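How to Panel the Walls Around a Workbench

Posted 03/12/2023 in Garage and Workshop

This page covers putting smooth plastic wall panels on the three walls around a bench that sits in an alcove. The same steps work for a laundry nook or a potting bench. I did mine in the garage at our place in Benport, where the old drywall behind the bench had picked up years of oil, glue and pencil marks and would not take paint anymore.

The panels I used are Nurmi sheets, sold in metric sizes, so the measurements here are in millimeters. Any solid PVC sheet of a similar thickness goes up the same way. The foam-core kind dents too easily for a workshop.

What you need

Wall panels, enough for the back and two sides
Two inside corner profiles
Edge trim for the top and the open ends
Panel adhesive (I used Prerka, the solvent-free one)
Silicone sealant, sanitary grade
Notched spreader
Fine-tooth saw or a circular saw with a plastics blade
Hacksaw for the trim
Level, tape measure, square, pencil
Painter's tape
A flat file or sanding block

Step 1: Check the walls

Hold a long level or a straight board against each wall and look for light behind it. Small dips are fine. Bumps have to come off. Scrape away loose paint and old screw anchors, fill the holes, and sand flat. If the paint is glossy, scuff it with coarse paper and wipe off the dust with a damp rag. Let it dry overnight.

Take the outlet covers off now and turn the power off at the breaker before you do. If an outlet box will end up too far behind the face of the new panel, get an extension ring for it. They cost very little and the hardware store will have them next to the boxes.

Step 2: Measure

Measure each wall at the top, the middle and the bottom. Write down all of the measurements, then use the smallest one. My back wall was 1448 mm wide at the narrowest point and noticeably wider near the ceiling. The height from the bench top to where I wanted the panels to stop was 1327 mm.

Take 3 mm off each end where a panel will slide into a profile. PVC moves with the temperature, and a garage goes through a lot of temperature in a year. I cut my first side panel tight to the wall in February and it had a visible bow in it by the time the weather warmed up. I had to pull it and start over, which took some of the drywall paper with it.

Step 3: Cut the panels

Leave the protective film on. Mark the cut on the back face, clamp a straight board along the line and saw slowly with the sheet supported on both sides of the cut. If the plastic starts melting onto the blade, you are going too slow or the blade is too fine. Clean up the edge with the file.

For outlets, mark the box on the panel, drill a hole inside each corner of the mark and cut between the holes with a jigsaw. Dry fit before you open the adhesive. All three panels should stand in place without being pushed.

Step 4: Corners 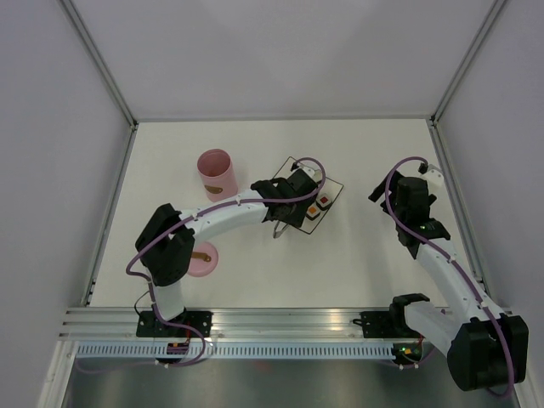 Decide how the inside corners will be finished before any panel is glued, as the profile goes on the wall first and the panels slide into it. There are three common ways to do it. You can butt the panels and run a bead of silicone, you can heat and bend one sheet around the corner, or you can use a profile. Silicone alone is cheapest and looks it after a year or two. Bending needs a strip heater and some practice. I went with profiles. They come in plastic to match the panel or in metal, and I think metal looks better against a plain color. Thin aluminum ones like those in the photo, running up both rear corners between pale gray walls, give a clean line and don't draw the eye much. White on white also works but the plastic ones yellow sooner than the sheets do.

Cut the profiles to the panel height with the hacksaw and file the ends. Check each one with the level before fixing it, and trust the level over the corner of the room. Put a wavy bead of adhesive down the back, press it in, and tape it every foot or so. Metal profiles that came with screw holes can be screwed instead, with the heads set flush.

Step 5: Glue the back panel

Peel the film back a couple of inches along every edge so it won't be trapped under the trim. Lay the panel face down on a clean blanket and spread the adhesive with the notched side of the spreader, right out to the edges. Keep the ridges all in one direction.

The Prerka tub gives a working time of 30 minutes. In a cold garage I had longer than that, but I would not count on it. Slide one side of the panel into its profile, flex the middle toward you slightly, and let the other side drop in. Set the bottom edge on a couple of scraps to keep it up off the bench. Then rub the whole face with a dry towel, working from the center outward, and press hard.

Step 6: Glue the sides

Same process, one side at a time. Feed the back edge into the profile and swing the panel to the wall. The front edge gets the edge trim, which should be pushed on before the glue goes on. Tape across the front edge to the wall or a stud and leave it until the next day.

Step 7: Seal and finish

Pull the scraps out from under the panels and fill the gap at the bench with silicone. Mask both sides of the joint, run the bead, smooth it once with a wet finger and take the tape off right away. Do not go back over it.

I left the top edge unsealed behind its trim. If your bench is near a sink, seal that too.

Put the outlet covers back on (you may need longer screws), peel the rest of the film, and wipe down with dish soap and water. Acetone and most paint thinners will haze the surface. The Ikevov tool rail I hung afterward is screwed through oversized holes into the studs, with a rubber washer behind each screw.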